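Two-arm cell, upkeep and repair: progress report for August
Busgate site, prepared for the Grosdale equipment fund

The short version is that the cell runs, and I am less sure than I was in the last report that it will keep running without someone standing next to it.

Belhaj sent the replacement gripper fingers in the first week. We fitted them on a Saturday, which took most of the day because the calibration routine refused to save. Anas Radwan got past that by reloading the old settings file and entering the finger offsets by hand. It worked, but I would not call it a fix. The supplier says a software update will deal with it. They said the same in the spring.

Since then we have logged 900 pick-and-place cycles on ordinary desk items. Of those, 21 ended in a stop that needed a person to clear it. Clultstead's proposal to you promised better, and I think the promise was made on the strength of a demo with one object and a clean table.

Most of the stops trace back to cabling. Two connectors had worked slightly out of their sockets, and both have been reseated. We now check every plug at the start of a shift and again after 30 minutes of running. I have asked for proper strain relief on the leads and would like that approved before anything else on the list.

The brown paper on the table is due for a change. It creases, and I suspect it costs us a few grasps on thin items, though I can't prove it from the log.

The cell with desk items on the table, the blue lamp and the pen holder among them: 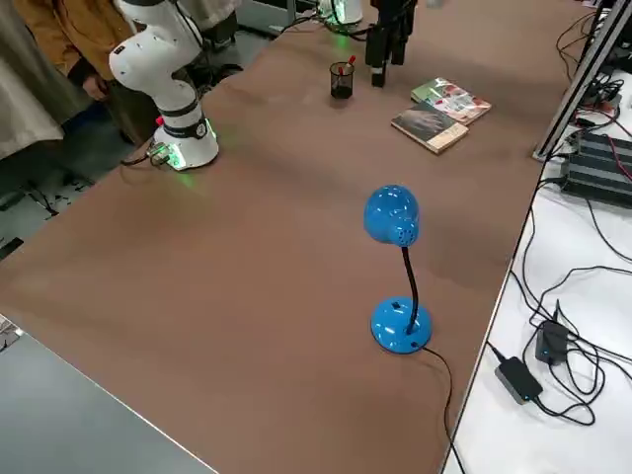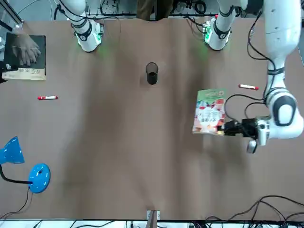 On money, the gripper fingers came in under the quote and the difference will cover the cable work. I would hold back the second payment to Clultstead until the calibration will save by itself, and I would not agree to the extra shift they are asking for. Anas will rerun the same set of items once the strain relief is on, and the stop count from that run will go in the next report.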